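Print this release
E-mail this release
Search releases: Keyword Go

FOR IMMEDIATE RELEASE
May 5, 2020

Zovero Wallcoverings Brings Back the Leaf Pattern Its Own Sales Staff Voted to Retire

IDAHOSA - Zovero Wallcoverings will return its Starska pattern to full production in September, four years after dropping it from the catalog with what the company then called "no particular regret."

Starska is a leaf-and-berry design of the sort many Americans grew up eating cereal in front of. It was retired to make room for a line of plain grays. The grays sold respectably. The letters about Starska kept coming anyway, several of them with scraps of the old paper taped inside, and one with a fairly detailed drawing of a half-finished hallway.

"We were told that pattern was over," said Harish Sachdeva, head of design at Zovero. "I was one of the people doing the telling. I have since been shown a lot of powder rooms, and I would like to withdraw the remark."

The new edition is printed on a heavier, paste-the-wall stock that can be wiped down with a damp cloth. It comes in 11 colorways, including the original Toast, a blue called Rain Barrel, and a green the company went back and forth on until the printer asked it to stop. The repeat has been redrawn so that the vines line up at the seams, an improvement over the first edition, where they lined up if you stood well back and were in a good mood.

Brown leaves, pale leaves and berries on a light ground.
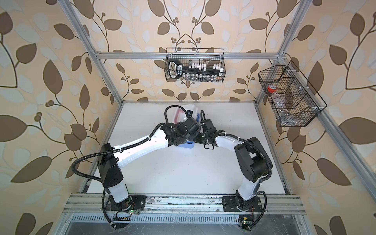
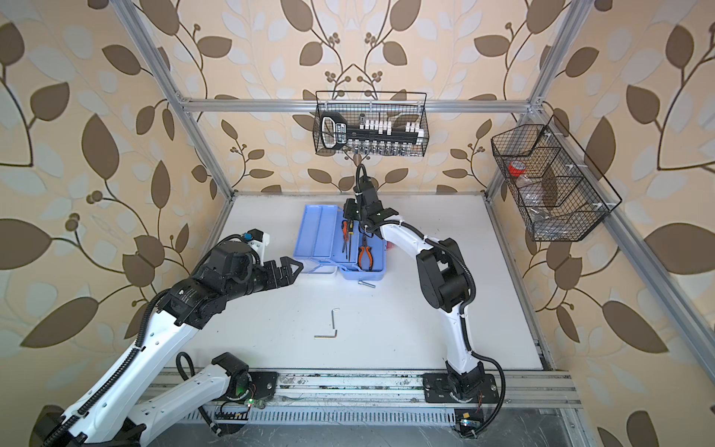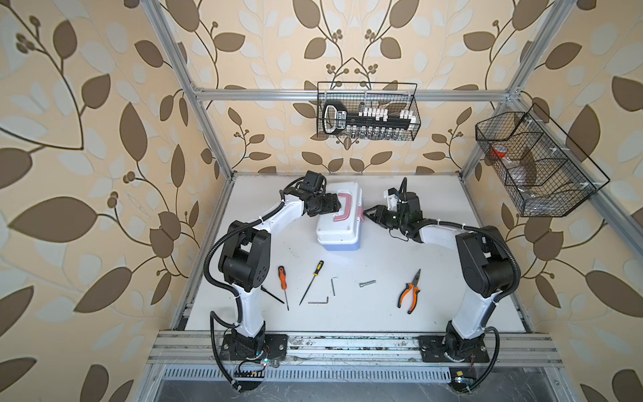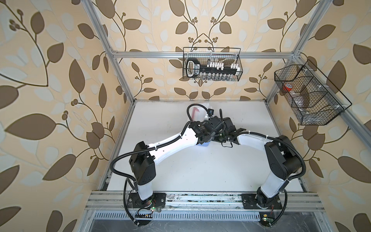 Zovero is also changing the way it sells the paper. Customers have long had to buy by the double roll, a unit that the company admits it has never explained to anyone's satisfaction. Starska will be sold by the single roll, and unopened rolls may be returned within eight weeks of purchase. Every order will include a printed hanging guide, rewritten in full. The old guide began at step two.

Sample sheets will be mailed free of charge to the first 600 households that ask for them. The sheets are large enough to tape up and live with for a while, and Sachdeva recommends doing so.

"Look at it in the morning, look at it at night, look at it when your brother-in-law is visiting," he said. "A big leaf is a commitment. We would rather mail you a sample than take back a dining room."

A matching border is not planned. The company has received letters about that too.

Starska will be carried by independent paint and paper dealers and through the Zanton home catalog. Dealers who still have first-edition rolls in the back are asked to check run numbers before filling an order, as the old and new printings do not match and should not be hung on the same wall - or, in Sachdeva's view, in the same house.

About Zovero Wallcoverings
Zovero Wallcoverings designs and prints residential wallpaper in Idahosa. Its catalog includes florals, stripes, and a good many grays.

Media contact: Harish Sachdeva, Zovero Wallcoverings

Print this release
E-mail this release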